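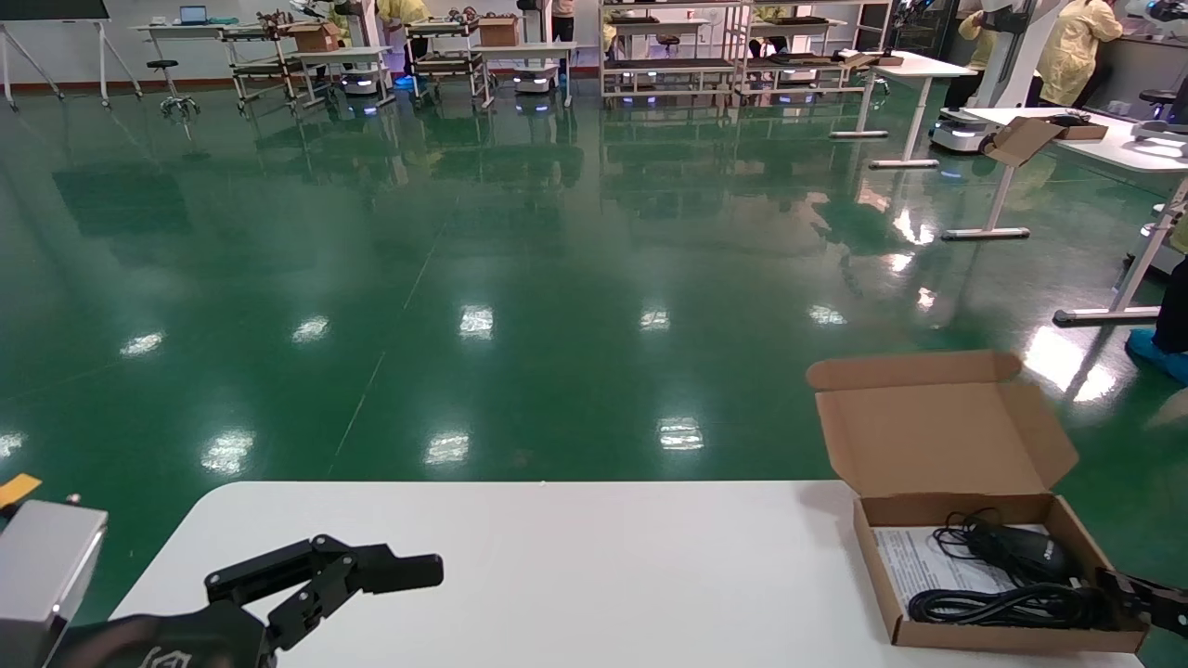
4.2 Gripper comparison on the unpacking task

We compared two end effectors, the Gorkden parallel gripper and the Penry two-finger gripper with articulated jaws, on the same pair of arms and under the same Brevside controller. Each trial began with an open cardboard box on a white table. The box held a computer mouse, its cable and a printed sheet. The operator had to remove all three items and place them on the table without tipping the box. Both hands were available at all times, and the order of removal was left to the operator.

Each operator completed 30 practice trials per gripper before recording started. After removal of trials with dropped network frames, 2980 trials remained, of which 631 were marked as failures by the annotators. Failures were assigned to a single cause, taken as the first error that the operator did not recover from within the time limit.

The cable accounted for most failures with both grippers. With the parallel gripper, the usual error was a grasp that closed on the cable and the box wall together. The articulated jaws entered the box at a lower angle and made this error less often, but they were slower to release thin cord. Differences on the mouse were small. The printed sheet was harder for the parallel gripper, whose thick pads could not get under the paper edge; operators often pushed the sheet against the side of the box and pinched the fold.

Changing the controller gain had less effect than changing the gripper. We repeated a subset of trials with the Brarberg controller in January, and the ranking of the two grippers did not change. Completion time rose slightly for both, mainly in the approach phase.

Figure 2 shows the workspace from the head camera at the height used in all trials. The wrist cameras were disabled for this comparison and are considered separately in Section 4.3.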